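Print this ticket | E-mail this ticket

Ticket 136
Opened by: Elikem Akolgo
Site: Ağca Street toy library, sorting room
Category: Storage and furniture
Priority: Normal
Status: Closed, one item to check in November

Summary: Top storage box slides on the wooden box. Small pieces going missing at the join between the tables. Wrong pieces going back into sets.

Original report

Three things, and I've put them in one ticket because they all happen at the same table. Split them if you need to.

First, the large cream box doesn't sit properly on the brown wooden one. It was fine when we set up. Now if you lean on the table or pull the wooden box by its handle slot, the top one shifts toward the wall. It hasn't come down yet. It's heavy when it's full and I don't want it coming down on someone's hand.

Second, the two tables have drifted apart. You can push them together and by the end of a shift the gap is back. Flat pieces go down it.

Third, the sorting bin. Foam, paper and play food are all ending up in the same tub and then going out in the wrong set. We had two families ring about it. The collection is some 2,000 pieces now and it takes a long time to find one when it's gone into the wrong bag.

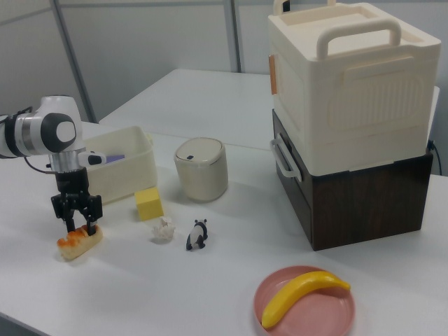
Sorting table with the cream bin, the lidded canister and the two stacked boxes.

Reply from support

Thanks Elikem. I'll keep it as one ticket and number the parts.

Part 1, boxes. Is the cream box the Clamar from the first order or the replacement? The first ones had four rubber feet. The replacements shipped without them and the feet came in a separate bag. Please turn it over when it's empty and tell us what's there. Also check if the lid of the wooden box is flat. Put a ruler across it corner to corner.

Part 2, tables. These should be the Gosta tables with the screw-in feet. Look for a clip under the long edge. There should be a pair for each join.

Part 3, bin. What goes in it now, and who decides?

In the meantime please don't keep anything heavy in the top box.

Update from Elikem

Part 1. No feet. There are four shallow holes where they would go. I asked at the front desk and no one has seen a bag. The wooden box has a low corner at the back left, about the thickness of a coin. I checked it twice with a steel ruler. The wood itself looks sound and the joints are tight.

Part 2. Clips found on one table only, both folded back and painted over at some point. The other table has the screw holes and no clips. It may have come from the reading room, which has the same model.

Part 3. Everything goes in it. Whoever is at the table tips the returned bag out, checks it against the card and puts anything odd in the tub. Then the next person thinks the tub is a set.

I've emptied the top box. It's lighter and it still moves.

Step 1, boxes

Tried a sheet of shelf liner between the two boxes. Cut it a bit smaller than the footprint so that it doesn't stick out and catch. Pulled on the handle slot ten or so times. The top box stayed put for most of it, then started to creep on the low corner.

Result: better, not fixed.

Step 2, boxes

Glued a piece of cork under the back left corner of the wooden box. That was wrong — the box itself was then rocking. Took it off. The low spot is in the top surface, so the packing has to go between the boxes.

Put a thin felt pad on the low corner and laid the liner over it. Ruler across again, no gap I could get a fingernail into. Pulled on the slot, leaned on the table, put some weight back in the top box and did it again. No movement.

Result: holding. Feet still needed.

Reply from support

Good. We've asked Prultier for a set of feet. They do the spares for that range. They say 8 weeks, so please leave the felt and liner in place until then. Once the feet are on, the liner can come out but the felt should stay.

For the tables, don't chip the paint off the clips with a screwdriver. Score around the edge with a knife first and they should swing out. We can send a pair for the other table if you confirm the screw spacing.

Step 3, tables

Scored the paint and both clips came free. One is stiff. A drop of sewing machine oil helped.

With the clips on one side only, they've got something to grip but it isn't much. I levelled the screw feet first. The table nearest the wall was sitting low at one end, and I think that's what makes them walk apart. Every time someone leans on the low end the other one gets a nudge.

Feet adjusted, tables pushed back together, clips turned across. You can still see the join but I couldn't get a playing card into it.

Spacing on the empty holes is 136 mm, centre to centre.
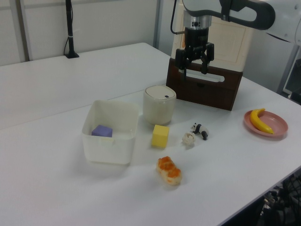 On to the bin, which took the most arguing. I'd asked for a second tub, and Maintenance said there was no room on the table for one. They were right if the boxes stay where they are, and the boxes have to stay there because the shelf on that wall is full.

So we've kept the one bin and changed what it's for. Foam pieces only. Play food goes on a plate while it's being checked and then straight into its bag. Figures and animals stay out on the table in front of the person doing the checking until the card is ticked off. Scrap paper goes in the recycling under the window. It was going into the tub mainly because people wrap small parts in it and whoever is sorting doesn't like to throw it out before looking inside. New rule is open it, look, bin it.

Real food doesn't go on the sorting table at all. I've put that on the sign. We've had crumbs in the foam blocks before and they're a nuisance to get out.

I also had a look at the foam. The older cubes are losing bits at the corners and I've pulled those out for washing and a second look. The yellow ones seem to hold up all right.

Step 4, trial run

Ran the new layout for a full afternoon, from 1 pm to closing. Nineteen bags came back. Two pieces couldn't be matched to a card at the end, and both turned out to be from a set that hadn't been returned in full. Before this we'd usually have a small heap.

One complaint, that the plate is too small for the big kitchen set. Fair enough. For that set people can use the lid of its own tub.

Checked the boxes at closing. No movement. Checked the join. Still closed at the window end, slightly open at the door end, which is where the missing clips would be.

Reply from support

136 mm matches the current clip, so we'll send a pair with the feet. Use the short screws. The long ones that come in the same packet will go through the tabletop.

The reading room table should get the same check for level if it's the same age. Could you log that separately? It makes the parts order easier to follow.

Update from Elikem

Clips arrived and fitted. Short screws used, long ones taped to the underside of the table in case someone wants them. Join is closed at both ends. Box feet haven't come.

I've logged the reading room table as its own ticket.

Closing notes

Part 1: Temporary fix in place (felt pad on low corner, liner between boxes). Feet on order through Prultier. Check in November.
Part 2: Fixed. Tables levelled, four clips in use.
Part 3: Fixed by change of routine. Sign is up beside the light switch. Master copy is in the sorting room folder, second tab.

If the top box starts to move again before the feet come, empty it, stand it on the floor and reopen this ticket. Please don't open a new one.

Was this ticket helpful? Yes (3) No (0)
Comments (2) | Shares (0)

Print | E-mail
Contact the support desk | Copyright Ağca Street toy library | Back to top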